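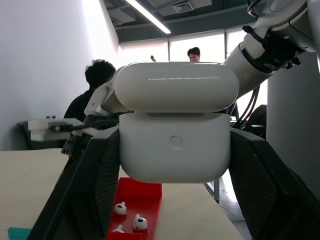

Wireless earbuds should be sold one at a time. I have lost 4 since I moved to Istbridge, always a single one, and each time the shop in Clultbridge offered me a whole new set with another charging case. I don't need the case. The case never gets lost, and it closes just as neatly over an empty slot.

My neighbor Girish Yadav says to buy wired ones and quit complaining. He has a point, but my phone has no jack. Kanchan Pandey keeps her spare buds in a shallow dish by the door, odd ones included, and waits for a match. I started doing the same in April. So far I have three lefts.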